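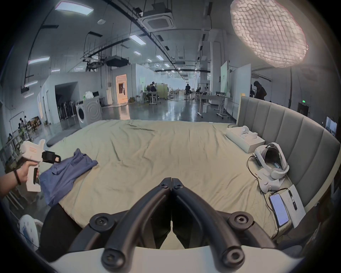

The two hand grippers in use at the bed, with the headset and phone on the right.

I caught up with the student who captains Gornisine, the college robotics club, and asked what on earth they do all evening. "Fold shirts, mostly," she told me, laughing. "Badly!"

The project's called Cestano and it's their entry for the Fista competition in August. People do a job by hand with the grippers, over and over, and the robot learns from the recordings (I'm simplifying, she was very patient with me). They've got 90 shirt folds saved so far and want 800. "You get sore thumbs from the trigger," she said. "And sleeves are horrible."

There are 5 of them on the team and she only joined for the free pizza. Would she do it again? "Yeah, but I'd start with towels."

I had a go myself. My shirt ended up more of a ball, but she saved it anyway.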